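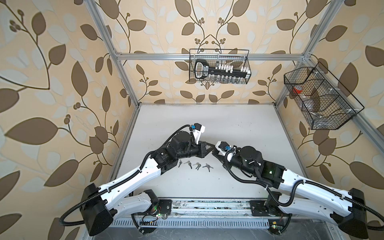
Figure 1. Leaf-and-berry wallpaper in beige and brown, with a white tabletop.

Does Wallpaper Make People Leave? A Study of Four Cafe Corners
Nuanchan Prasertsri and Pichit Sombatkul
October 9, 2020

Our question was simple and our supervisor, Siriporn Duangkaew, called it "brave." We wanted to know if customers sit longer next to patterned walls than next to plain ones. The Tirow cafe let us use 4 corners, 2 patterned and 2 painted white, on the condition that we bought something each visit. We now have strong views on the carrot cake.

Method
We logged 321 seated customers over 11 visits, noting when each sat down and got up. People asleep were left out. So was Pichit's cousin, who knew too much.

Results
Customers by the leafy walls stayed longer, but those corners also had the power outlets. We noticed this on visit nine. Once laptop users were removed, the gap shrank to almost nothing – and so did our sample.

Limits
One cafe, one city, and a plain corner next to the restroom door. Kanokwan Thongdee checked our arithmetic and asked that we mention she did not check anything else.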